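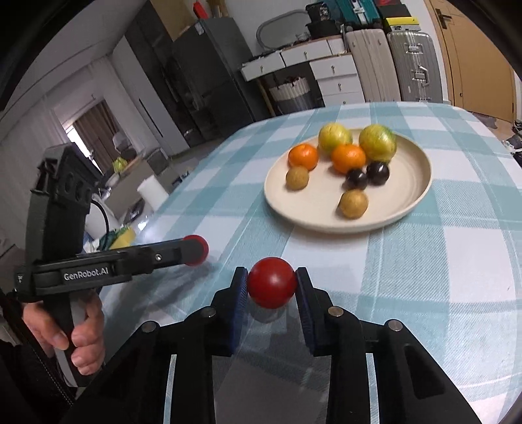
Fruit plate on the plaid cloth, red ball still out.

Quick one from the kitchen, 29 Mar 2026

Short on time so this is mostly a list of what I remember. Fruit plate is back on the big table. Mandarins, dark plums, a couple of yellow-green ones (Ivone Bittencourt brought a bag, didn't label it, please ask her before you bake with them). Eat the plums first. They go soft fast and last August we threw out half a box, still annoyed.

The blue and white plaid cloth is staying. 61 by 61 was too small, this one hangs over properly. Cold wash, no bleach, hang it up wet and you can skip the iorning. Spills on it: salt, then cold water. Darnell Haddad swears by club soda. Fine, whatever works.

Leave some room on the plate please. Piled up fruit bruises at the bottom and then we get flies. Mandarins are happy out on the table for a week or so, longer in the fridge drawer. Plums in the fridge once they give a little when you press near the stem.

Fruit money: 17 dollars left in the Clisen jar. Put in what you can, door code for the pantry is still 1548.

Next shop run is Darnell's. Tell him what you want by noon, he wont go back twice. Pears if they're cheap. No more grapefruit, we have plenty.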